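Search this site
Enter your keywords
Search

Kit Swap Returns to the Wesum Community Hall

The fall kit swap is back on Tuesday, September 22, 2026, from 4 to 6 in the evening. Bring sports clothes your family has outgrown or stopped wearing and take home what you can use. There is no charge and no limit on how much you bring. You don't have to bring anything to take something.

Mehrangiz Sharifi is running the swap again this year. She asks that everything be washed and dried before it comes in. Check the pockets and zip any zippers. Small holes are fine if you pin a note to the spot, and the mending table will have black, white and navy thread. Please leave helmets and mouthguards at home. We can't pass those on.

Shirts and shorts went fastest in March, and kids' sizes were nearly gone in the first hour. Adult sizes lasted longer. If you have soccer or track clothes in youth medium or large, we would be glad to see them. Shoes should be tied together by the laces with the size written on a piece of tape.
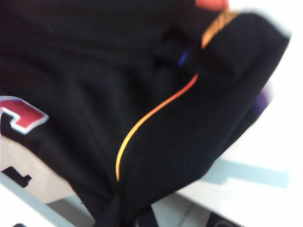
Washing Sports Clothes Before You Drop Them Off

Turn everything inside out and use cold water. Skip the fabric softener, which coats stretchy fabric and holds in smells. For a shirt that still smells after washing, soak it for 30 minutes in a sink of cold water with a cup of white vinegar, then wash it again as usual. Hang dark clothes in the shade. Dryer heat is hard on elastic and on printed names and numbers, so air dry if you have the time.

Old team names are no problem. Ehsan Shojaei will have a seam ripper for sewn-on patches and can show you how to use it.

Drop-off opens at 3 at the side door on the parking lot. Anything left at closing goes to the school's spare clothes closet. If you can stay to fold and box, sign the sheet by the door when you come in.

Recent items
Covico Street Parking Changes
Library Book Sale Raises $300
Trenetti Bakery Moves to Winter Hours
Walking Group Looking for New Members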